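Sorting the bricks, again

I have spent most of the evenings this January sorting toy bricks, and I thought I would write down how I have gone about it while I still remember. If you have a big tub of the things in the loft, some of this may save you a bit of time. If you haven't, there will be something about the garden next month.

The bricks came down from the loft in the autumn. They were in two old sweet tins, a pillowcase and a Hustari storage box with a split lid. Most of them were mine, then my brother's, then they went to my children, and now there is a grandchild on the way to being old enough for them. In between, other people's sets had got mixed in, along with dice, marbles, a plastic sheep, half a clothes peg and a key that fits nothing in the house.

I weighed nothing and I didn't make a list. I do know there are more than 2000 pieces, as I bought bags for them and had to go back for more bags.

Washing came first. I put them in the pillowcase, a few handfuls at a time, tied the top with string and soaked it in a washing-up bowl of warm water with ordinary washing-up liquid. Twenty minutes, a good swish about, then rinse. I did try the washing machine with one load, on a cool wash, and it was very loud and no better. They dry slowly. Water sits inside the hollow side, so they need to be laid studs up on a towel and then turned over after a few hours. I had towels down in the spare room for the best part of a week.

After that came the question of how to sort them. I have read people who say you should never sort by colour. The argument is that you can find a small red piece in a box of big blue ones easily enough, but you can't find a particular small red piece in a box full of red. That is true for somebody building from instructions. It isn't much use for a three-year-old, who will ask for a green one and mean it.

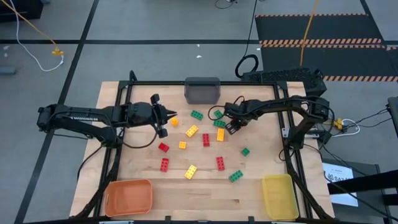
Colour was the way I went in the end, for the ordinary bricks at least. I spread them out on a flat top, never too many together, and picked out one colour at a time. Red is the easiest by a long way and I always start there. Green is next. The trouble is with yellow and orange. Out on pale wood, with little square ones and longer rectangular ones lying at all angles, an orange block and a yellow block are clear enough when there is a bit of space between them, but you still get the odd one you could call either. I gave up and put the two together as one lot, and nothing bad has come of it. The shape doesn't matter at this stage, so the small squares go in with the rectangles.

Working with only a few out is the main thing I would pass on. My first go was a whole tin emptied on to the carpet, and I knelt there for an hour and had very little to show for it. With a dozen or so bricks on the table your hand goes straight to the one you want. It sounds slower and it is quicker. I slide the next lot over with the side of my hand when the last one has gone.

For containers I bought a set of Fondisia trays, the shallow sort that stack. They were £39 for the set, which I thought was a lot. They are good trays, though. The corners are rounded inside, so small pieces don't get stuck in them, and they fit on the bookcase under the window with room to get a hand in. I had first looked at the Silton drawer unit, which is much smarter, but the drawers come right out if you pull too hard and I could see where that would end.

One tray is for anything that isn't a plain brick. Wheels, windows, doors, flat pieces, the hinged bits, a few small figures with no hair. I may sort that one further or I may not. There are 200 or so wheels and tyres alone and I don't know how any family comes to own that many. Some of the tyres have gone hard and split, and those went in the bin.

I also threw out any brick with teeth marks deep enough to stop it holding, and the ones that had gone brown. White bricks yellow with age and I know there is a way of treating them with peroxide and sunlight. We don't get much sunlight at this time of year and I am not that bothered.

In one of the tins I found the instruction book for the Ruggiero farm, which I had been given for a birthday and had forgotten about completely. It has 769 printed on the back, and I can't tell whether that is the set number or the number of pieces. The cover is loose and somebody has drawn on the barn in biro. I would like to see if the whole thing can be built. I have found the gate and what I think is the trough, and the sheep may well belong to it after all.

That will mean going back through the trays with the book open, so the people who say not to sort by colour will have had a point. I have the red roof pieces set aside in a saucer on the windowsill for now. If anyone has the same farm and can tell me how many fence panels there should be, please leave a comment, as I have seven and the drawing seems to show more.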